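Sheet-Metal Parts Bins: Floor Wear and Small Stock
Workshop tips

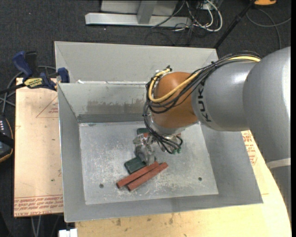 Sticks and blocks on a scuffed bin floor.

An open sheet-metal bin with a flat floor is easy to load and easy to clean. The floor takes most of the wear. Light scratches and speckling affect appearance only. Burrs are a different matter: they snag gloves and mark finished stock.

Checking the floor
Empty the bin and wipe it with a dry cloth. Fibers will catch on any raised edge. Knock burrs down with a fine file held flat, then vacuum the filings. Compressed air moves them into the corners and should not be used.

Loading small pieces
Keep to a single layer. Long, narrow pieces can lie side by side, but leave 20 mm between groups so that each can be gripped from both sides. Pieces that touch tend to shift together when one is lifted. Leave the same gap along the walls – anything tight in a corner has to be tipped out.

Liners
A rubber mat reduces noise and scratching. Cut it 14 mm short on each side so it lifts out for cleaning. The Osell ribbed mat holds dust between the ribs; the smooth Wallner sheet wipes clean but curls at the edges in a cold shop. Neither should be glued down.

Inspect bins in daily use every November and replace any with a split seam.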